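7 Jun 2022

Dremdale workroom, tincture bench

Calendula first. Jar 9 strained this morning, started back in April so it's had long enough by anyone's book. Color good, deep orange, smell a bit flat compared with last year's. Yield 175 ml after pressing, less than I wanted. The marc held on to a lot, cloth was too fine and kept clogging. Use the coarser muslin next time and fold it double.

Let it settle overnight before filtering. DO NOT squeeze the filter paper, I know it's slow. The cloudy bottle on the top shelf is from somebody squeezing.

Jar 11 (also calendula, the Carrasco flowers) not ready. Petals still have yellow in them. Shook it, put it back in the dark cupboard, look again in a week. Lid was loose!! Please check lids when you shake, alcohol goes off fast in this weather and then the strength on the label is a lie.

Lemon balm: gave up on the dried lot. Hay smell, no lemon left at all. Composted it. Fresh only from now on, chopped and in the jar same day it's cut. I've said this before, writing it down so it's said.
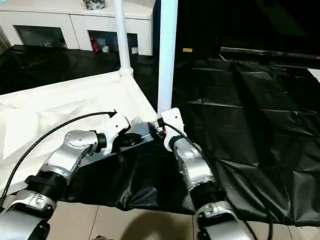 Salves. Three small test batches, same infused oil, only the beeswax changed. First one too soft, slumps in the tin when the room warms up. Second ok, a little grainy on top. Third sets hard as a candle, you have to dig at it with a nail, no good for sore hands. Going with the second but pour it cooler and don't move the tins until set. Graininess I think is from me carrying the tray across the room while it was still liquid. Or the oil, it's from the new drum. Will do one more with the old oil to compare so we know wich.

Tins: 52 left. Enough for the Watutine order plus a few spare, then we're out. Need to reorder the shallow ones, the deep ones waste salve in the corners and people complain.

Sarix droppers came. Bulbs fit the amber bottles but the glass is too long for the small size, touches bottom and won't screw down. Put them with the tall bottles. Haven't written to them yet, somebody remind me.

Labels. Wording again. We say what's in it, what strength, when it was made, how to use it. We don't say it cures anything, we don't say it "treats" anything. The old sheet still has "for eczema" on the salve, I've crossed it out on the printed ones but the file needs fixing too. Also add the daisy family warning to everything with calendula in it, that got dropped when the label was made smaller. And keep off deep or open cuts, that line goes back in as well.

Chamomile steam blend, mixed a trial bag with a bit of thyme. Too much thyme. Smells like soup. Halve it.

Hawthorn, still no. Not selling it to walk-ins, anyone on heart medicine needs to talk to their doctor and we can't check that over the counter. Leave the jar unlabeled for sale, study shelf only.

To do
- filter jar 9, bottle in amber, batch no. on the bottom AND the label
- shake 11, lid
- salve with old oil
- fix label file
- reorder shallow tins
- wash the press propery, there's wax in the thread
- drying racks: turn the elderflower tonight, it's browning on the window side. Move that rack further in

Scale was drifting again after lunch, zeroed it twice. Try new batteries before weighing any more beeswax.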